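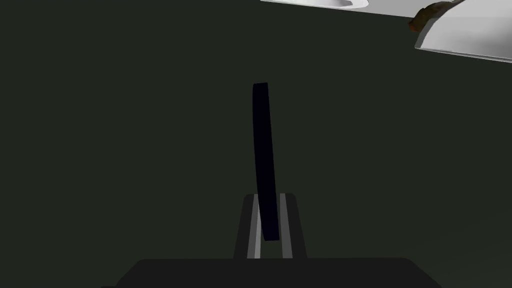 Ivone Honorato
Features writer

There is a moment on any night train, usually just after the last suburb has slipped away, when the whole carriage seems to breathe out. Shoes come off. Somebody unwraps a sandwich that smells strongly of egg. The lights in the corridor drop to a soft yellow, and you realise that for the next nine hours you have no job at all except to lie down and be carried somewhere else.

I love it. I have loved it since I was seven, when my aunt took me on the old sleeper from Lendard down to the coast at Berar and let me have the top bunk. I didn't sleep a wink. I lay with my nose against the little window up by the ceiling, watching signal lamps go by, and every time we stopped at a station I was sure something marvellous was about to happen on the platform. Mostly it was a man with a trolley. It was still marvellous!

That service stopped running when I was at university, and for years the only way to make the trip was a bus with a broken heater. So when the line reopened in November, with refitted carriages and a proper timetable, I booked a berth before I had even asked for the time off work.

The train leaves Lendard at 22.05 and has 124 berths, most of them in cabins for two or four. The cabins are small. If you are sharing with a friend, you will have to take turns standing up, and if you are sharing with a stranger you will know a great deal about their socks by midnight. But the beds are firm and clean, the blankets are the heavy kind that stay where you put them, and there is a hook for your coat exactly where you reach for one.

My cabin mate was a retired piano tuner on her way to see a new grandson. She had made the trip on the old service more than 200 times, she told me, for work and later for love, and she had views on everything. Bottom bunk going south, top bunk coming back. Never the cabin next to the door. Eat before the junction at Spanos, as the kitchen shuts its hatch while they change engines and the soup is never as hot afterwards. I followed all of it to the letter and had a wonderful evening.

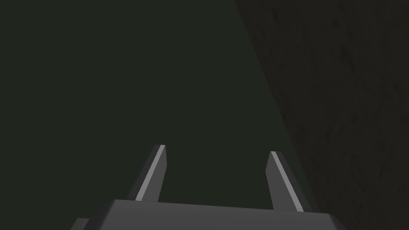

The refit is the part that rail fans have argued over most, and I can see why. The old carriages were all varnish and red cloth, with brass lamps that buzzed. The new ones are plain by comparison, and the first thing I noticed was how much of the inside is now grey. I grumbled about it for an hour or so, then changed my mind. It's that medium-to-dark charcoal with a smooth matt finish, like the broad block in the picture, and in low light it does something lovely: the surfaces fall away into the dark and only a faint lighter band is left along the top edge of things, just enough to find your water bottle by. With varnish you got glare every time a station went past. I slept straight through two stops, which would have horrified my seven-year-old self.

I woke up properly somewhere after the Sivex tunnel, a little before six. Do set an alarm for this if you go. The line comes out high above the river and runs along the side of the valley for the best part of half an hour, and in winter you get the whole thing in blue - the water, the roofs, the orchards going up in steps - before the sun reaches any of it. Half the carriage was out in the corridor in pyjamas and coats. A small boy was reading out the station names as they passed and getting most of them right, and the attendant came through with coffee in thick white cups and had to squeeze past every one of us.

We pulled into Berar 5 minutes early. The bakery opposite the station still opens at seven, still does the flat almond buns, and still has nowhere to sit, so you eat them on the sea wall with your bag between your feet.

Trains run nightly except Saturdays. Two-berth cabins go first, so book those early, and ask for the river side when you do - it's the left going south. The winter timetable changes on Sun 5 December, after which the train leaves Lendard twenty minutes later and the soup, I'm told, will be leek.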